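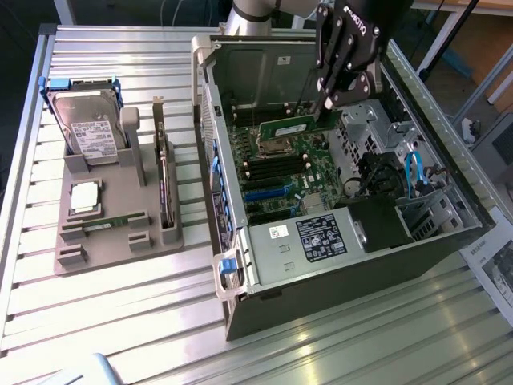 PC 분해·조립 셀 소프트웨어 회의록
일시: 2023년 11월 25일
참석: 아마누엘 보갈레(Amanuel Bogale, 진행), 인식팀, 계획팀, 제어팀
서기: 계획팀

1. 지난 회의 조치 사항
- 트레이 부품별 좌표계 정의를 Kernau 저장소로 이전. 완료.
- 그리퍼 드라이버 로그 시각 동기화. 미완료, 제어팀에서 계속.

2. 메모리 모듈 인식
- 금속 작업대와 프로세서 덮개의 반사로 깊이값이 비는 문제 논의. 노출을 두 단계로 나누어 촬영한 뒤 합치는 방식으로 시험하기로 함.
- 평가용 장면 200개 중 19개에서 슬롯 방향을 반대로 추정. 메인보드에 슬롯 묶음이 둘이라 서로 혼동하는 사례가 포함됨.
- 인식팀 의견: 프로세서 소켓을 기준점으로 추가하면 묶음 구분이 가능함. 다음 버전에 반영.

3. 경로 계획
- 모듈을 한쪽 끝에서 잡으면 반대쪽이 길게 나와 케이스 벽과의 여유가 줄어듦. 충돌 모델에 잡은 부품의 형상을 포함하도록 수정.
- 케이블은 당분간 고정된 상자 형상으로 처리. 계획팀은 여유를 크게 잡자는 의견이었으나 드라이브 쪽 접근이 막힌다는 반론이 있어 보류.
- 계획 시간 상한은 200ms로 유지.

4. 삽입 제어
- 힘 제어 루프를 Ondow 미들웨어로 옮기는 안 검토. 지연 측정 결과가 나온 뒤 결정.
- 접촉 판정 기준값은 설정 파일로 분리. 현재는 코드 세 곳에 흩어져 있음.
- 회귀 시험은 변경마다 삽입 동작 50회 이상 실시.

5. 조치 사항
- 인식팀: 이중 노출 시험, 소켓 기준점 추가
- 계획팀: 잡은 부품 충돌 모델 병합 요청 등록
- 제어팀: 시각 동기화 마무리, Ondow 지연 측정
- 보갈레: Achterberg 측에 시뮬레이터 라이선스 연장 문의

다음 회의 일정은 지연 측정 후 메일로 공지.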